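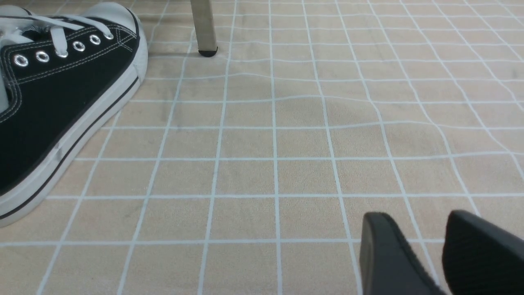
Photo: wrist camera, taken by the author

Posted 2018-07-04

I have spent most of my evenings since the middle of June trying to teach a robot arm to tidy up shoes, and I think I finally owe this blog a proper update, because the last thing I wrote was about the wiring and quite a lot has gone on since then.

For anyone who has wandered in from the Trindolov forum (hello!), the arm is the small Imai one, and I drive it with a pair of Dallano handles that I bought second-hand and had to re-solder. I move the handles, the arm copies me, and everything gets saved as it goes along: the joints, the grip and the view from the wrist. One go from start to finish is a demonstration. Then you do it again, and again, and you try to do it well but not so perfectly that the poor thing never sees how to recover from a wobble.

Shoes are lovely to practise on. They have a front and a back, they are soft in some places and stiff in others, and you can pick one up in a good many ways, most of them bad. With a canvas lace-up I have settled on coming in low and from the toe end, fingers wide open, and closing slowly. My first 30 demonstrations went in the bin, every last one, when I realised that I was looking over at the real shoe instead of at the screen. The robot only gets the screen! If I am using something it can't see, then I am teaching it to guess. 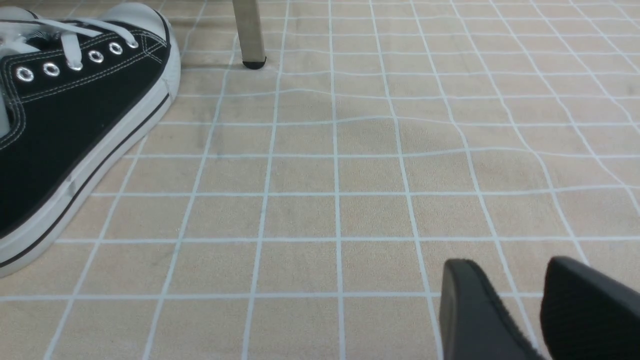

Fingers open, black canvas shoe still to the left.

So now I sit with my back to the mat, which felt silly for an evening and then felt quite normal. My demonstrations got slower straight away, and a good deal more honest. I also stopped hovering so much. I had a habit of pausing above the floor while I made up my mind, and a model trained on that will pause as well, very faithfully, for ever.

The count this morning stood at 966 saved demonstrations, across 2 kinds of shoe. The slip-ons are harder than I expected. With no laces to look at, one stretch of blue canvas is very much like another when the wrist gets close, and I lose my bearings and have to back off and come in again. I used to delete those ones. Now I keep them, backing off and all, as I would rather like the arm to learn that too.

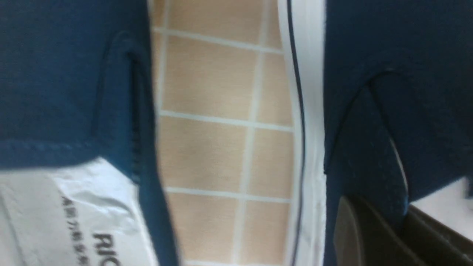 Tekier wrote under my last post that keeping the fumbles is fine so long as you trim the long waits out of them, and that 21 clean recoveries did more for a drawer-opening job than a whole week of tidy runs. I haven't tried trimming yet. It means going back through the lot with a cup of tea and a notebook, so that is my weekend spoken for, and I'll put the numbers up when I have them.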